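Corduroy, and How to Stop Ruining It

Mostly learned on my own pants

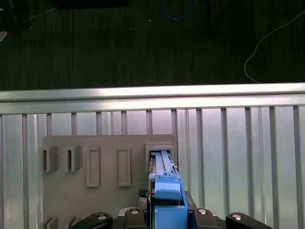
Every October I get the corduroy out of the closet and find that I put it away badly in the spring. I own four pairs of pants, a jacket, a skirt I can sit down in if nobody expects me to eat, and a shirt in such fine cord that people think it's velvet until they pet it, which they do without asking. Corduroy is ordinary cotton with rows of cut pile standing up on it. Those rows are called wales, and almost every bad thing that happens to the fabric happens because somebody squashed them or rubbed them off. Picture the ribbed metal panel in the photo, with its even vertical ribs and the light sliding silver and pinkish down the strips between them. Good cord catches the light in stripes a bit like that, and when it stops doing so you've flattened it. The metal would have been easier to look after.

What follows is what works for me. Some of it I got from Heino Vanags, who altered my clothes for years and sighed at most of them.

Know your wales

The number on the label is how many ridges fit in an inch, so a low number means fat ridges and a high number means skinny ones. My favorite pants are a 16-wale, which is fine enough to wear to a funeral. The jacket is much wider and makes me look like an upholstered professor. Wide wale hides lint and shows crushing. Fine wale does the opposite. If your label doesn't say, lay a ruler across the ridges on a flat bit of the back and look, and then write the answer somewhere you'll find it, because you'll want it when you buy a patch.

Washing

Inside out, cold, gentle, zipped and buttoned. Wash it with other dark smooth things, and never, under any circumstances, with a towel. I washed the Etden jacket with a beach towel once and wore a great deal of that towel to work for the rest of the winter. Fleece is as bad. Tissues in pockets are worse than both, and I check every pocket now like airport security, including the tiny one on the hip that has never held anything in the history of pants except a tissue.

Don't pack the drum. Cord wants room to flop about. If your machine has a way to turn down the spin, turn it down, and take the clothes out as soon as it beeps. An hour in a wet heap will press creases into the pile that you'll be steaming out until the holidays.

I use half the detergent I used to. Too much leaves a dull, whitish look down in the grooves, and on black or navy it reads as dandruff. If you already have that look, run the thing through again with no soap at all.

New cord bleeds. Red bleeds like it has a grudge. Do the first couple of washes alone.

As for how often: less. I spot clean with a damp cloth and go with the ridges, from the waist toward the hem. A pair of pants gets a real wash when I can no longer explain the knees.

Drying

The dryer is where I used to do most of my damage. I now give things ten minutes on low to fluff the pile and then take them out damp. Shake hard, holding the waistband, and run your palms down the legs. Hang pants from the waistband or by the cuffs, and don't fold them over a bar while they're damp unless you want a horizontal stripe across both thighs that says "hanger" to everyone you meet.

Jackets go on a fat wooden hanger with the collar flipped up. Once it's dry you can flip the collar down again and find out whether you remembered to smooth the pocket flaps. (I haven't, ever.)

Skip the radiator. It dries the cloth to something like a cracker.

Ironing, by which I mean not ironing

If you put a hot iron flat on the right side of corduroy, you'll get a shiny print of an iron. It's a very clear print. Mine was on the seat.

Steam is your friend. Hang the garment in the bathroom while you shower if it's only a bit rumpled. For real creases, turn it inside out and lay it face down on something that has a pile of its own: a thick towel, or a scrap of the same corduroy if you're the sort of person who keeps scraps. Hold the iron just above the fabric and let the steam do it, then lift the garment, shake, and let it cool before you put it on. Impatience at this point gets you fresh creases behind the knees, in a better class of fold.

My ironing board is a Virach with a wobble and a burn in the shape of Ohio. It doesn't matter what the board is. The towel is what matters.

For a shiny patch, steam from the inside and then brush the outside with a soft toothbrush, first against the lie of the pile and then with it. It'll come back some of the way. On the seat of the pants I mentioned it came back enough that I can wear them with a long sweater.

Lint, hair and whatever that is

Sticky rollers work on the tops of the ridges and ignore the grooves, where the dog lives. I use a clothes brush with medium bristles and go along the wales. For really packed-in fluff, a dry rubber glove dragged down the leg will roll it into little worms you can pick off. It's disgusting and I find it very satisfying.

Keep masking tape in a coat pocket for emergencies. Dab, don't drag.

Bald knees

There's no growing it back. Once the pile has worn off, you're looking at the plain cloth underneath, and your choices are a patch, a new hobby for the pants, or pride.

If you patch, check which way the nap runs. Stroke the leg up and down; one direction feels smooth and the other feels like a cat being annoyed. The patch has to match, and so do the ridges, or it'll look like a different color even when it's cut from the same bolt. I once cut a patch from the inside hem of the very pants I was mending, sewed it on upside down, and went around for a week with one dark knee. Heino turned it around for me. He didn't say a word, and he charged me for the silence.

Contrasting patches in wool or canvas save you all of this, and people will assume you did it on purpose.

Elbows go the same way. Put the patch on early, when the ridges look thin but are still there, and you'll have something solid to sew to.

Hemming

Cut pile sheds. Put an old sheet down before you take scissors to it, and expect to find small fuzzy crumbs in your tea anyway. Zigzag the raw edge right away. Use a longer stitch than you would on plain cotton and sew in the direction of the nap if you can. The two layers like to creep, so use more pins than seems dignified, or baste by hand in front of the television.

Leave a deep hem. You'll want the spare cloth for that knee.

Wash and dry before you hem, too. Cotton cord can come up shorter after the first wash, and I have a pair that went from "full length" to "expecting a flood" in one afternoon.

Putting it away

In spring, clean everything first, even the thing you only wore once to that party. Hang it with space on both sides. If you have to fold, fold loosely, with rolled tissue paper or an old T-shirt inside each fold, and put corduroy at the top of the pile where nothing can sit on it. I used to use vacuum bags. They're a marvel for duvets, and they turned my skirt into something you could have mailed in an envelope.

Cotton isn't what moths come for, but they'll have a go at a wool blend, and crumbs or sweat stains help them decide. Check the label on anything that feels warmer than it should.

A few things people have written in with

Lok-yiu Tang asks about the noise. Yes, it's the thighs, and it's worse with wide wale and worst when you're trying to leave a meeting early. Washing softens it. So does a finer cord. I've read that you can rub a candle along the inner seam, and I tried it, and then I had noisy pants that picked up lint.

Several of you want to know about dyeing. Faded black cotton takes dye nicely if you wet it through first and keep it moving in the pot the whole time. The stitching is often polyester and will stay the color it was. Mine stayed brown. I like it now, or I've stopped seeing it.

Gum: freezer, then a blunt knife, working along the ridge. Candle wax: same, then brown paper and steam from the back. Mud: let it dry all the way and brush it out. I know you want to wipe it, but wiping just tucks it in for the night.

Someone also asked whether corduroy pants can be worn with a corduroy jacket. If the two match exactly, that's a suit. If they nearly match, wear something else on top.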